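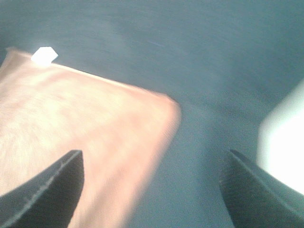 Home | Reviews | Workshop | Grippers | Archive

Print this page | E-mail this article

Cloth handling on the bench: the Horoson two-finger kit

Most small grippers are sold on what they can do with boxes. Cloth is harder. It sags and has no fixed shape, and its edge may lie flat against whatever is underneath. Horoson's kit is sold for this job, to laundries and workshops that want one arm to sort and fold small textiles. It comprises a pair of black fingers, a wrist camera, a mounting plate and a licence for Zakard, the control software.

Fitting took 21 minutes with the supplied key. The plate went on without shims, although the camera lead is too short for an arm with a long last joint and had to be rerouted. Zakard found the camera at the second attempt.

We covered the bench with dark woven fabric, as the manual advises, and set the software to look for hems first. A stitched edge gives the camera a line to follow and gives the fingers something thicker to close on.

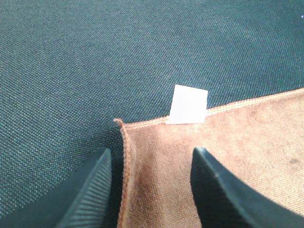 Approach angle matters more than grip force. Zakard's default is steep, which suits a folded stack but tends to push a single layer ahead of the fingertips. Lowering the angle by 2 degrees improved matters. Force is set on a scale of 1 to 100, and we saw little reason to go above the middle of it for towelling.

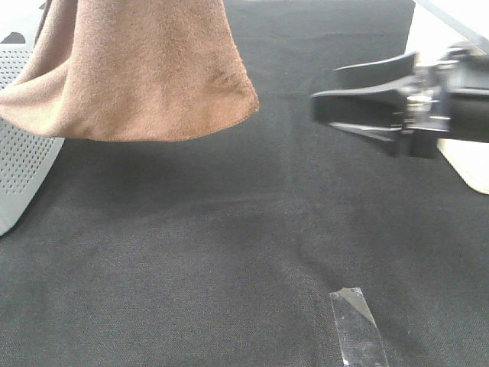

Brown terry towel above the bench, with the gripper to the right.

Calibration is the weak point. The routine must be repeated whenever the bench covering is moved, and the software gives no warning that it has drifted. Cadwaladr, whose Kisska fingers fit the same plate, stores the last good calibration and offers to restore it. Horoson should do likewise.
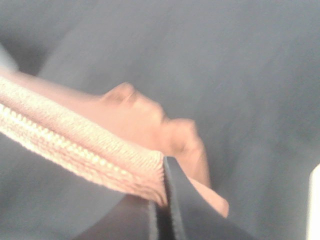 One finger against the end of a ribbed band. The camera was moving.

Finger pads are a consumable. Horoson rates them for 1,000 cycles and sells them in pairs only. Changing a pair needs no tools, but the arm must be parked and Zakard restarted afterwards. The printed manual covers this on its last page. Orders placed now ship in August, with the longer camera lead listed as an extra.

Print this page | E-mail this article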